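**Ticket 206 - Handheld scanners dropping reads at Korkerton parts store**

Status: Resolved, monitoring
Opened by: Renji Shimada
Opened: 2024-12-22
Sites affected: Korkerton (Skarkley not affected)

### Reported problem

Both handhelds at Korkerton beep and show a green light on a shelf label, but the item doesn't always appear in the Nasasico stock list. Sometimes it turns up a few minutes later. Sometimes it never does and the line has to be keyed by hand. Stocktake is on hold until this is sorted.

Skarkley runs the same handhelds on the same software and has no trouble.

### First checks

- Restarted both handhelds. No change.
- Swapped batteries between units. No change.
- Reinstalled the Nasasico client on unit 2. It worked for the rest of the morning, then went back to dropping reads.
- Checked the user account. Permissions match Skarkley.

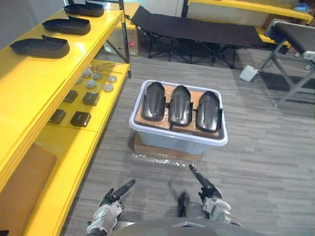 The client log on each handheld keeps the last 1,000 entries. Exported both. The missing reads are all there with a local timestamp, so the scanner is decoding the barcode and the fault is further along. The entries are marked "queued" and a good number never change to "sent".

Tried the obvious workaround of scanning next to the office door, where the signal is strongest. Same result, which makes plain poor coverage unlikely.

### Network

Signal at the far end of the store is weaker than at the office but within what the client needs. The handhelds roam between 2 access points. Each time one roams, it asks for a new address, and the client doesn't notice the change. It holds the old connection open until it times out. Anything scanned in that gap goes into the queue.

Skarkley has a single access point and so never sees it.

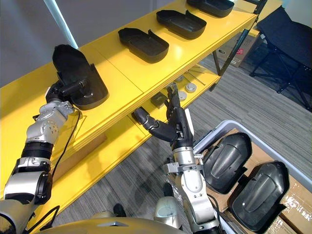 Changed the following on the Korkerton network:

1. Put both access points on the same address range. They had been set up separately when the second Rønning unit was installed in March.
2. Turned off the power saving option on the handhelds' wireless profile.
3. Shortened the client's connection timeout to the value used at Skarkley.

After step 1 the delays dropped to up to 41 seconds. After steps 2 and 3 the queue cleared as fast as we could scan.

### Labels

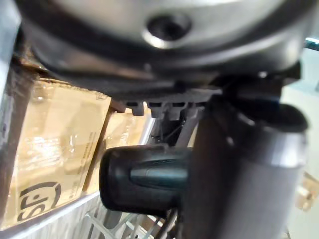
A second, smaller fault was hiding behind the first. Some labels needed several goes before the handheld would decode them at all, and these were all from the new gloss roll. Gloss throws the light back at the reader. A barcode sitting under a band of glare like that will lose some of its lines. Tilting the handheld a little gets the read, but it's slow going over a full stocktake.

Korkerton has gone back to the matt roll for new labels. Existing gloss labels can stay until they fail - no need to reprint the lot.

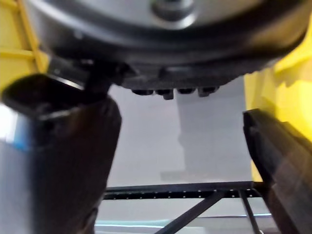
### Still open

- Duplicate lines. When the old queue finally sent, some items that had been keyed by hand were counted twice. Renji is checking these against the paper sheets and will reverse them in Nasasico.
- Ask Nasasico support whether a later client handles an address change without waiting for the timeout.
- Copy the wireless profile to the spare handheld before it goes back in the cupboard.

Leaving the ticket in monitoring until the stocktake is finished. If reads start dropping again, export the client log before restarting the handheld, as a restart wipes the queue.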